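4.3 旧布料的分拣与收存

本节适用于 Hinley 布料收纳套装。开始之前请先看完注意事项。包装上写着“十分钟理完一柜”,编写者试过几回,没有一回做到,请按自己的速度来。

1. 腾出一块平整的台面或床面。底下垫什么都行,说明卡上推荐的专用垫布并无必要。

2. 把要处理的布料全部倒出来,先不叠。边叠边分看着利索,多半要返工。

3. 逐件提起,查看边缘。线头松散、布边起毛的单独放一堆,不要和完好的混叠。

4. 深色小块布料容易压在大件下面漏掉,提起大件时顺手抖一下。
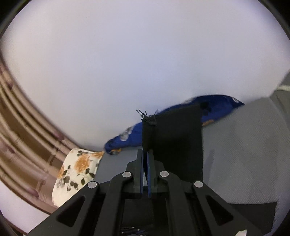
图 4-2 黑色布料一角有松散线头,后方为成卷的蓝色印花织物

5. 松线用剪刀贴着布面剪短,不要用手扯。有人说扯断更快,扯完往往又带出一截。

6. 带印花的织物翻到反面再卷,卷好后平放。卷紧能省多少地方,各家说法不一,Adau 的册子称可省一半,我们没有量出这个结果,只能说比随手一塞要好些。

7. 装袋。每只中号袋装到 250 克为宜,袋口留出 60 毫米再折。袋子标称可装得更多,但装满后拉链容易卡住布边。

注意:黑色和深蓝色布料初次收存前,请用湿白布按压背面试色。标签上的“不掉色”不能代替这一步。试色后须晾干再装袋。

注意:起毛的布料不要与带魔术贴的物品同袋。

小心:剪线头时,剪刀尖朝外,布料下面不要垫手。

说明:香片和防潮片不随套装附送,可另购 Costello 377 型。是否需要,请先看柜子的情况;干燥的柜子里放与不放,我们没看出差别。受潮的柜子应先通风,指望一片小纸片吸干整柜湿气不太现实。

8. 在袋外贴标签,写明内容和月份,例如“碎布,八月”。只写“杂物”等于没写。

9. 剪不干净或已经脱线成片的,归入抹布袋,或者直接处理掉。留着“以后也许用得上”的,请在标签上写个期限。

大号袋的尺寸和叠放方法见 4.4 节。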